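Plendus 23 Travel Daypack

Product code: PL-23
Capacity: 23 litres
Main compartments: 2
Carry: shoulder straps, removable hip belt

The Plendus 23 is a daypack for city breaks and short walks between sights. It holds a rain jacket, a water bottle, a guidebook and lunch, and fits under most airline seats when the hip belt is taken off. Check the allowance with your carrier before travel — limits differ by fare.

The rear compartment opens flat for security checks. The front one has a key clip and a zipped pocket for tickets. Side pockets are elasticated and take bottles up to one litre.
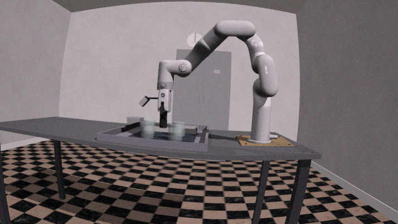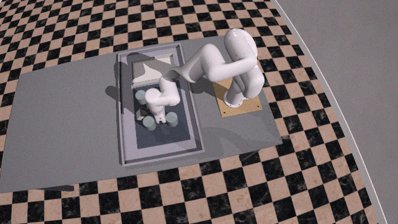 White jointed arm on a tan mounting plate, both views. Computer renders.

Care: sponge with cool water and mild soap. Do not machine wash or tumble dry. Leave unzipped until fully dry.

The rain cover is sold separately and weighs roughly 300 g with its pouch. It fits the 23 only; the older Plendus 18 has a narrower base.

Guarantee: 2 years on seams, zips and buckles. Fading and worn mesh are excluded. Claims need proof of purchase and go to Homa Tehrani at the Cundo service desk. Replacement buckles are posted in pairs.

Page revised October 13, 2020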